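Clelen Handheld Demonstrations: Data Card

Two-handed manipulation recorded with tracked hand-held grippers, release 3 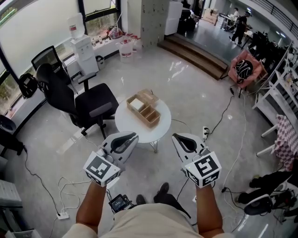

Clelen is a set of demonstrations in which an operator performs a household or office task with a gripper in each hand and walks freely between work areas. It was assembled at the Vastholm site for training two-arm policies and for checking calibration code. Each gripper carries a white cube with a black-and-white square code near the grip, and the two cubes use different codes, so left and right can be told apart from a single view. The finger pads are black and curved on both sides. Small-object tasks use a round side table with a compartmented wooden tray, a white block and a flat lid. Other tasks use shelves, counters and chairs.

Contents

Episodes: 1,699
Tasks: 167
Held-out episodes: 328
Episodes with a language note for every sub-step: 491
Arms per episode: two, always
Robot in the loop during recording: none

The held-out episodes are included in the total. The annotated episodes are drawn from both splits, and the split is given in the index.

What is recorded

Every episode has a head-view video stream, a pose track for each gripper, an opening-width track for each gripper, and a short text instruction. Poses are six-degree-of-freedom and expressed in the head camera frame. A second copy is given in a world frame fixed at the start of the episode. The world frame is not shared between episodes, even when two episodes were recorded in the same room one after the other.

Opening width is given in meters between pad surfaces. Zero means the pads touch with nothing between them. Because the pads are compliant, a firm grasp on a thin object can read slightly below zero. These values are left as measured. Clip them if your controller cannot accept them.

There is no force or torque channel. Contact has to be inferred from the width track and the video.

File layout

episodes/ -- one folder per episode, named by episode number
episodes/N/head.mp4 -- head view
episodes/N/left.csv -- time, position, quaternion, width, valid
episodes/N/right.csv -- same columns
episodes/N/meta.json -- task name, instruction, room label, calibration key
notes/ -- sub-step text for the annotated episodes
calib/ -- camera intrinsics and cube-to-tip transforms
index.csv -- one row per episode, with split and quality flag

Quaternions are stored x, y, z, w. Release 1 stored w first. The loader refuses release 1 folders and prints the path of the first one it finds.

Time is in seconds from the first video frame. The pose and width tracks have been resampled to the video clock, so row k in either CSV file belongs to frame k. The raw tracks are not distributed.

Pose tracking

Cube poses are estimated from the head view and then smoothed with a fixed-lag filter. A cube that is hidden for a short time is bridged by interpolation, and the valid column is set to 0 for those rows. Longer gaps are not bridged. The position fields are left empty and the loader returns NaN.

Hidden cubes are most common when the operator turns a wrist outward, reaches behind an object, or crosses one arm over the other. Reaching into a low shelf also causes gaps. Do not drop every episode that has a gap -- doing so removes most of the shelf tasks and leaves a set that is heavily weighted toward tabletop work.

The cube-to-tip transform is specific to each gripper and changes when a cube is remounted. Use the calibration key in meta.json. Using one transform for the whole set gives an error that looks like a constant hand-eye offset and is hard to find later.

Collection procedure

The operator reads the instruction, lifts both grippers into view with the pads open, holds still, and begins. At the end the operator opens both grippers, returns them to view and holds still again. The still periods are kept in the video and marked in index.csv as start_hold and end_hold. Trim them before training unless the policy is meant to learn a stop signal.

Operators were asked to work at a natural pace and to avoid pushing objects with the outside of a gripper. They were not told which hand to use. Handedness is therefore uneven across tasks, and mirrored augmentation is not safe for tasks whose instruction names a side.

A failed grasp followed by a successful retry is kept as one episode, with the quality flag set to "retry". An episode that ends without reaching the goal has the flag "fail". Fail episodes appear in the training split only.

Rooms are recorded as they are normally used. Backgrounds contain furniture, stored items and cables on the floor, and other people may be present or moving. Room labels are coarse, and a label does not guarantee that furniture is in the same place from one episode to the next.

Instructions and notes

Each instruction is one sentence in the imperative, such as "Put the block in the left compartment" or "Set the lid on the tray". Wording varies within a task. The task name in meta.json is the stable key.

Sub-step notes were written after recording by a person watching the video. Boundaries are placed at the frame where the gripper starts to close or has finished opening. Two-handed steps are written once and tagged "both". Left and right are always the operator's left and right.

Transfer to a robot

Gripper poses are not joint commands. A target arm needs its own inverse kinematics, workspace limits and collision checking. Operators walk, bend and turn at the waist, and a fixed-base robot cannot follow those motions. The script check_reach.py takes an arm description and a base pose and writes a list of the episodes that stay inside the workspace. Run it before training, and read the rejected list as well as the accepted one.

Grippers on the robot should have a pad shape close to the hand-held pair. With flat, hard pads, the recorded widths will be too small for round objects and should be remapped.

Head motion is large. Policies that take the head view as input need either a moving camera on the robot or training with relative poses only. We use relative poses.

Known problems

Bright windows lower the contrast on the cubes when the operator faces them. Pose noise is higher in these episodes, mainly in depth.

A small number of notes use "tray" and "box" for the same object. This will be fixed in the next release.

Floor reflections sometimes produced a false cube detection in release 2. The detector now rejects poses farther from the head than an arm can reach.

The width track lags the video by up to one frame during fast closing.

Privacy and use

Faces of people in the background are blurred in the distributed video. Blurring is automatic and then checked by hand. Report a missed face with the episode and frame number, and the file will be withdrawn until it is corrected.

The set is released for research use. It may not be used to identify or measure people who appear in it. Redistribution of modified copies is allowed if the change is stated in the index.

Maintenance

Clelen is maintained by the Rizvi manipulation group at Bralbridge. Calibration files are versioned separately from the episodes and may be updated between releases. The next release is planned for October and will add wrist views for new episodes only.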